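Proceedings > Mobile and Casual Play > Free Openings and Paid Chapters > Section 4

4. Where and when players meet the purchase screen

In the previous section we described the two games and how the diary was built. In this section we look at the moment in which a player finishes the free part of a game and is asked to pay for the next part. We call this moment the gate. Most earlier work on the gate has treated it as a question of price. Our diaries suggest that the place and the time of day also matter, and that these two should be recorded together with the purchase itself.

4.1 Procedure

The diary ran for 14 days with 77 adult players. All of them installed Trevstead, a turn-based strategy game in which the player moves a small group of ships across a map of squares. The first five levels are free, and after them a screen offers the remaining chapters, which can be bought one by one or as a set. Players who finished the free levels quickly could also install Godoy, a card game by the same studio, Clenix, which uses the same purchase screen but puts it after the tutorial.

After each session the player filled in a short form on the phone. The form asked for the place, the start time, the reason for stopping, and whether the purchase screen had been seen. It did not ask for the amount of money spent, as we had this information from the purchase receipts that players agreed to forward at the end of the study. The form was kept short on purpose. In our pilot in Trultby we used a longer version, and many players filled it in only in the evening, from memory, for all sessions of the day at once. We discarded the pilot answers and they are not part of the analysis.

The answers to the open questions were coded by Rachid Benmoussa and the first author, first separately and then together. Disagreements were mostly about the reason for stopping. For example, "my turn was over" may refer to a turn in the game or to a turn in a queue, and in such cases we went back to the player.

4.2 Places of play

The answers on place were grouped into four kinds: in transport, at work or school, in a shared room at home, and in bed. We had expected transport to be the most frequent place, since short levels are often promoted with the commuter in mind. It was frequent in the morning, but over the whole day more sessions were played in bed. Household surroundings of this kind (Figure 5) are not often considered in the design notes that studios make public, where the player is usually imagined as sitting upright and using both hands.

The sessions in bed differed from the others in two ways. They were longer, and they ended less often at a natural break such as the end of a level. Many players wrote that they stopped because they were tired, or because the phone had to be charged. Turn-based games allow this kind of stop without any loss, and several players gave this as the reason why they preferred them at night. One player wrote: "I make one move, I close my eyes, I make another move. The enemy waits for me." Another player reported that she often could not remember in the morning whether she had already finished a level or not, and she played it again to be sure.

For the purchase screen this has a practical consequence. A player who meets the gate in the middle of the day has usually just won a level and is still interested. A player who meets it late at night may see it as a good place to put the phone away. In our diaries the night players often closed the game at the gate and wrote "will decide tomorrow" or similar words. Some of them did come back and buy a chapter. Others opened the game again, saw the same screen without any reminder of what they had been doing, and left.

Figure 5. Black cloth lying on a bed with a coral-red fleece blanket.
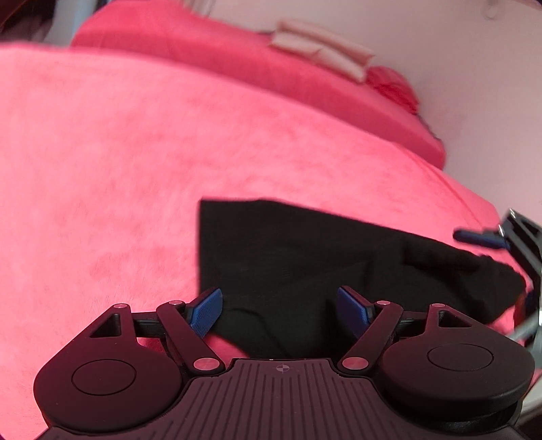
4.3 Wording of the offer

The second theme in the diaries was the wording on the purchase screen. In Trevstead the screen shows the names of the chapters with a price under each one, and the full set stands at the bottom of the list. Players had to scroll to find it. A number of them bought a single chapter first and discovered the set later, and their comments were noticeably more negative than those of players who had bought nothing. They did not complain that the game was expensive. They complained that the order of the list had cost them money.

The word "free" was also discussed. Players did not expect the complete game for nothing, and many said that a short free opening was a fair way to try it. What they wanted was to know in advance how long this opening was. The store page of Trevstead says that the first levels are included, without giving a number, and players understood this in very different ways. Some of them supposed that the first chapter was complete in the free download, and for these players the gate came as an interruption of the story.

In Godoy the situation was simpler. Because the gate comes directly after the tutorial, few players felt that something had been taken away from them, but few had formed any wish to continue either. The typical comment was that the cards looked nice and that the player could not yet say whether the game was good. We would not conclude from this that an early gate is worse. The players of Godoy were those who had moved fast through Trevstead, and they may be a more demanding group.

4.4 Limits of the diary data

Three limits should be mentioned. The place was reported by the players themselves and we had no means to check it. The players knew that we were interested in purchases, and this could have made them more careful with their money than they normally are. Finally, both games come from one studio and share one purchase screen, so the effects of the screen and of the genre cannot be fully separated with these data. In Section 5 we return to the last point and compare the diaries with the store reviews of both games.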